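机器人到底能不能帮忙做家务了?想给家里添一台,求过来人说说

邻里互助社区 > 家居生活 > 智能家电
浏览 · 收藏 · 分享 · 举报

Gleice Nogueira

先说一下我家情况,免得大家白打字。两个大人两个孩子,一个上小学一个还在幼儿园,我和先生都上班,晚上到家基本七点多。做饭可以将就,拖地有扫地机(用了好几年了,除了爱吃袜子没啥毛病),最要命的是衣服和各种布!毛巾、口水巾、小孩脱下来随手一扔的T恤、沙发上的毯子、玩具布偶……每天收每天有,我婆婆来住过一阵子,她说我们家像个没关门的洗衣店,我没法反驳。

十月的时候我陪先生去看一个设备展(他是做仓库管理的),里面有几家在演示机械臂叠衣服、收桌子。我站在那儿看了好半天,有一台叠毛巾叠得还挺像样,就是慢。旁边的工作人员说这个方向进步很快,家用的很快就来了,我问多快,他笑笑给了我一张宣传页。回来之后我就一直惦记这个事。

所以想问:

现在有没有普通人家里真能用起来的机器人,能把沙发上、地上的布类东西捡起来,最好还能叠一下?不需要多快,我们白天都不在家,它慢慢弄一天都行。

如果没有,大概是卡在哪里?是技术不行还是太贵?

我先生他们仓库里倒是有机器搬箱子,搬得又快又稳,我就不明白了,箱子那么沉都能搬,一条毛巾怎么就不行呢?

预算的话先不说,说了怕你们笑话。租房,客厅不大,家里有门槛。谢谢各位!

补充一下:有人私信让我买收纳筐,收纳筐我有,有五个,都是满的。

补充二:也有人私信推销,麻烦别推了,我就想听用过的人说。

回答按热度排序

南门老周

你这个问题我太有发言权了,我在Forsberg的包装车间干过设备维护,前后管过好几种机械臂,后来跳到Prolten,他们给别人做产线改造,我负责去现场装、调、挨骂。所以先回答你第三个,就是箱子和毛巾的事,这个说清楚了前面两个也就差不多了。

箱子好搬,是因为箱子老实。它六个面,尺寸事先知道,放在托盘上,托盘放在固定位置,灯光也是固定的,吸盘往顶上一吸就走。你让它搬一万次,一万次都差不多。我们调一条线,头几天最累,调好之后就是盯着别让人把托盘放歪。车间里大部分所谓的“智能”,说穿了是把环境收拾得很规矩,让机器不用怎么动脑子。

毛巾不是这样。毛巾扔到沙发上,每次都是一个新形状。你抓它一个角,另外那几个角在哪儿?可能压在底下,可能卷在里面,抓起来之后整块布往下一坠,形状又全变了。人是怎么弄的呢,你自己留心一下,你是先拎起来抖一抖,用手指头捻着边一路滑过去找到角,找到了再对折。这里头眼睛、手指的感觉、还有一点点甩的力气是一块儿用的,你自己根本意识不到。机械臂要做这一串,每一步都得有人琢磨过。

还有就是下面垫着什么也有关系。硬桌面上抓布,夹爪可以贴着桌面往下探,碰到了就停。软沙发就麻烦一点,坐垫会往下陷,探浅了夹不着,探深了把坐垫面料一块儿夹起来了,然后机器很认真地要把你家沙发也叠了。(我没开玩笑,我们调试的时候有一回它揪着坐垫套不撒手,整条臂报过载停机,我同事笑得蹲地上。)
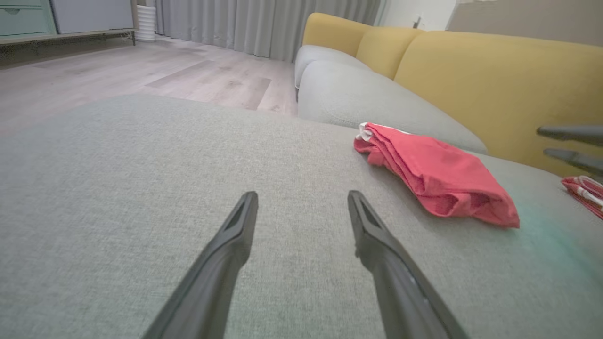 再说颜色。布和底下的东西颜色差得远,摄像头分得开,成功率就高一截;灰沙发上扔一件灰卫衣,它就得靠形状和阴影去猜。还有叠在一起的两件,哪儿到哪儿算一件?你一眼就知道,那是因为你认识你家的衣服。带条纹的、带白边的、里外两个颜色的,翻过来折一下,它可能就当成两样东西。所以展会上演示一般都用纯色方毛巾,一条一条摆好了给它,这个不算骗人,但是你得知道是怎么回事。

那现在到什么水平了呢?我只说我自己见过的。去年Prolten接过一个酒店洗涤房的改造,客户想让机器把洗好的毛巾从一大堆里头拣出来铺到传送带上,后面叠的那一段早就有专门的机器了,很成熟,就是前头这个“拣出来铺平”一直靠人。我们弄了两条臂配合,一条拎一条找边,慢慢调。最后跑出来,一条毛巾平均38秒,这还是同一个规格的白毛巾。洗涤房的大姐看了一会儿,一声不吭,站到旁边自己干起来了,我数都没数清她铺了多少条。客户最后留着那两条臂跑夜班,白天还是大姐。

所以你说“不需要多快,慢慢弄一天都行”,这个思路我是赞成的,家用真要做成,八成就是靠慢。问题是没人看着的时候它卡住了怎么办。我们车间里机器一报警有人跑过去,你家里白天没人,它下午两点夹着一条毛毯卡在茶几腿上,就一直等到你七点回来。要是只是卡住还好,家里有小孩有宠物的话,一台有力气的机械臂自己在客厅里活动,安全这一关我自己是不放心的。车间里我们都是有围栏、有光栅的,人一进去它就慢下来或者停。客厅怎么围?

价钱我也给你透个底,具体数我不能说,反正我们给客户报的价,够你请钟点工请到孩子上大学。当然那是工业级的,家用的以后肯定便宜,但是现在不便宜。

还有你说有门槛。轮式底座过门槛,矮的还行,高的就得看底盘,我没在家里试过,不瞎说。

我的建议:先别买,等。等到有一家敢写清楚“你不在家的时候它能自己干,干坏了我们赔”,那时候再看。眼下你把扫地机伺候好就行,袜子给它收走。

评论

Gleice Nogueira:谢谢周师傅!!写这么多!沙发套那个我笑死了,我家沙发套本来就老跑,要是再来个揪的……那叠好的部分呢,就是如果我自己把衣服铺平了给它,它只管叠,这种有吗?

南门老周:有那种柜子一样的叠衣机,你把衣服夹上去它往里卷着叠。我老丈人家里买过一台别人转手的,用了一阵当杂物架了。你想,你都把衣服拎起来抖平夹好了,离叠完也就差两下,那两下你自己顺手就叠了。童装太小的还夹不住。

Gleice Nogueira:懂了,那确实没意思。

阿葵在路上:笑死,杂物架+1,我家那台跑步机表示欢迎新同事

南门老周:跑步机至少能晾衣服。

豆浆不加糖

跟楼上角度不太一样,我不是装机器的,我是在Jirkbridge做数据的,我们组就是教机械臂收拾房间这一类活儿。怎么教呢,就是人拿着操作手柄带着它做,一遍一遍做,录下来,然后拿去训练模型,让它自己学着做。周师傅说的“每一步都得有人琢磨过”,这个放在几年前完全对,现在有一点变化,就是有些步骤不是人写死的了,是从一大堆示范里学出来的。所以我比他乐观一点点,就一点点哈。

我说说我日常看到的。把沙发上一件衣服捡起来放进筐里,这个任务在我们测试的房间里,做得算不错了,连着来大部分时候都能成。注意是“捡起来放进筐里”,不管叠。叠的话,方的毛巾还行,T恤看运气,裤子有时候叠成一个我也说不上来的东西,连体衣你就别想了。换一个房间,换个沙发,成功率就往下掉,有时候掉得很难看。我们最怕的就是领导带客人来的时候有人把灯换了或者窗帘拉开了,下午太阳一斜,沙发上一道亮的一道暗的,它就开始犹豫,夹爪悬在那里来回晃,像我站在奶茶店门口。

两条臂配合也是个难点。一只手捏住一边,另一只手去找另一边,两只手什么时候一起动、谁等谁,人带着做的时候很自然,机器学起来经常学成两只手抢。新来的同事操作手柄头一个礼拜基本都在练这个,练到晚上回家自己叠被子都觉得手不是自己的(我就是这样的,我妈问我是不是落枕了)。

另外我想说一下“慢慢弄一天”这个事。我们算过一笔很粗的账:一户人家客厅里散着的布类东西,一天大概8件上下吧,我说的是我自己家,你家两个小朋友肯定不止。就算每件弄好几分钟,一上午也够了,所以速度真的不是家用的瓶颈。瓶颈是它出错以后会不会自己发现、自己重来。比方说没夹住,滑了,人会马上再夹一次,早些时候的模型会假装自己夹住了,空着手一本正经地走到筐那里,张开,放下一把空气,然后任务完成。现在好多了,会回头再来,但是回头三四次还不成的时候该怎么办,这个目前还是要人管。

所以也有公司在走另外一条路,就是机器放在你家,卡住的时候后台有真人远程接手。我有前同事去了Nitbridge,就在弄这个。技术上说得通,但是你想想你愿不愿意有个不认识的人透过机器看你家客厅。有人觉得无所谓,有人一听就摇头,我问过我爸妈,我妈说那她得先收拾干净了再让人家看。那请它来干嘛呢妈!

给题主的具体建议,我试着说几条实在的:

想要省事的话,先把“收”跟“叠”分开想。叠这个动作对幼儿园小朋友的衣服来说其实可以取消,我姐家就是抽屉里直接扔,按上衣、裤子、袜子分开扔,孩子自己找得到,皱一点跑两步就平了。这样你就只剩下“收”。

“收”这一步,如果以后真要上机器人,家里有几件事会让它好干很多:沙发上别堆毯子和靠枕混在一起,筐放在固定的地方,筐口要大,地上少放细腿的架子。这些现在做了也不亏,扫地机先享受。

要是你特别想尝鲜,可以留意有没有招募入户测试的,有些团队会找普通家庭,机器他们出,人也跟着来,一般白天几个小时。好处是免费看它干活,坏处是有人在你家一整天盯着你的袜子。租房的话记得先跟房东讲一声。

时间表这种东西我不敢给。我刚入行的时候组里老大说再过2年,我现在入行已经不止两年了,他还是说再过两年。

评论

南门老周:放下一把空气哈哈哈哈,我们那边叫“送空气”,看来是行业通病。你们夹爪头上装触觉的没有?

豆浆不加糖:装过一版,好用是好用,就是皮子磨得快,夹拉链夹坏过好几片。现在主要还是靠腕上的摄像头看,便宜。

南门老周:摄像头装腕上我们也装,就是夹起东西来自己把自己挡住了。

豆浆不加糖:对对对,大浴巾一拎起来眼前一片白,瞎了。所以另外还得有一个从高一点的地方看的。

Gleice Nogueira:豆浆你说的抽屉直接扔我今天就跟先生说了,他沉默了一会儿说他小时候就是这么长大的。那我们家叠了这么多年是在叠给谁看!入户测试我有点心动又有点怕,我家客厅那个样子……

豆浆不加糖:我跟你讲,越乱的家越抢手,太整齐了反而学不到东西。

小满的妈:抽屉扔了三年了,来现身说法,没有任何后果,除了外婆来的时候要锁抽屉。

一只路过的铁皮青蛙

没有。别等了,雇人吧。

评论

阿葵在路上:言简意赅

Gleice Nogueira:雇过的,阿姨做得很好,就是后来回老家带孙子去了,我到现在还没找到合适的。附近有推荐的可以私信我,这个可以推!

一只路过的铁皮青蛙:我家阿姨一礼拜来两次,她带的徒弟好像还有空,我问问。

Gleice Nogueira:谢谢青蛙!!

豆浆不加糖:本行业从业人员表示心情复杂,但是也想问一下,她接单身公寓吗?

一只路过的铁皮青蛙:你们不是有机器人吗

豆浆不加糖:机器人下班了要锁实验室,不让带回家。

题主更新

Gleice Nogueira:过来交个作业。机器人先不买了,抽屉改成三格直接扔,老大自己写了标签贴上去,“袜子”的袜写错了,我没让她改。青蛙介绍的阿姨下周来试一次。周师傅和豆浆的回答我都转给先生看了,他说难怪他们仓库有一批软包装的货一直没上机器,还是人在搬,他以前以为是公司抠门。入户测试的事我留了个心,要是真报上名了再回来跟大家讲。扫地机今天又吃了一只袜子,粉色的,另一只谁看见了跟我说一声。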